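6/16/18

The kitchen shop Tradora has taken on a new line of small racks, and we do think anyone short of counter space will want to stop by and have a look. The line is called Plundulano, and the first rack to go out on the tables is a two-tier one in a dark charcoal gray, with a shallow tray above and another below – each with a raised rim, so your cups and spice jars have something to lean against.

Tradora ordered 90 of them to begin with, and a second delivery is due in July, which should be plenty even for those of us who always put these things off until the last minute!

The terracotta-orange mugs with the pale insides are on sale too, and one looks very nice standing beside the rack on a plain white tabletop.

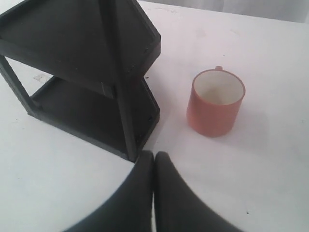 ## Where to find them

Tradora is at 111 Trurnilden, next door to the Ghasemi bakery.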